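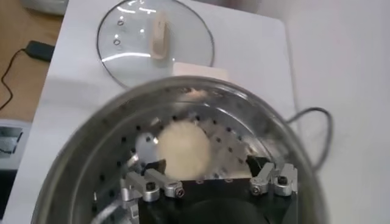

The songs were ready since last winter, but the right hall was not, one member of Drundon said on Sunday when the folk group announced its second album and a small concert tour. The album has the name Celtia and will come out in January.

38 shares
6 comments

Drundon was formed in Ulisberg as a school group and played first mostly at weddings and in the town library. Today the band has four members, who play fiddle, accordion, guitar and double bass. All of them sing. The first album was recorded in a kitchen and a garage with borrowed microphones, and it sold around 4,000 copies, most of them at the table beside the stage after the concerts.

For the new album the group wanted a room with a longer echo. They asked at two churches and one sports hall before they found the old grain hall behind the Ulisberg railway station. The recording was made there during nine nights, always after the last freight train, which passes at 11:40 p.m. On one of the songs, the slow waltz "Seven Gates," it is still possible to hear a train very softly in the last verse. The group listened to this take many times and decided to keep it.

Celtia has eleven songs. Seven are new, and the other four are old dance tunes from the valley which the band learned from a handwritten notebook in the town archive. The notebook has no dates, and for several tunes only the melody is written, without any chords. The accordion part in "The Miller's Second Daughter" was therefore composed new, and it is quite different from the version that older dance groups in the region play. Some listeners already discussed this after a test concert in the fall. A part of them found it too fast for dancing.

The album is released by Baldursdóttir, a small label that until now has published mainly choir music and piano recordings. It is the first folk group in its catalog. The label will make 700 vinyl records and a larger number of CDs, and the songs can also be bought as files. The vinyl edition comes with a printed booklet with all lyrics and with the notes of the four old tunes, so that other musicians can play them.

The release concert takes place in the same grain hall where the album was recorded. Only 200 tickets will be sold, because the hall has just one emergency exit. The doors open at 6:30 p.m. and the music begins one hour later. There are benches along the walls, and the middle of the floor stays free for dancing. The hall is not heated well, and the band recommends warm shoes.

After this evening Drundon will play in five more towns in the region. The dates for three of them are fixed, and the two others will be published on the band's page when the contracts are signed. A local children's choir will sing with the group in two songs at the release concert, but it will not travel with the tour.

Tickets can be bought at the Ulisberg music store and at the town library during the usual opening hours. Reserved tickets must be picked up not later than one week before the concert. One song from the album, "Salt Road," can already be heard online, and the band plans to put out a second one before the end of the year.

Share this article: 38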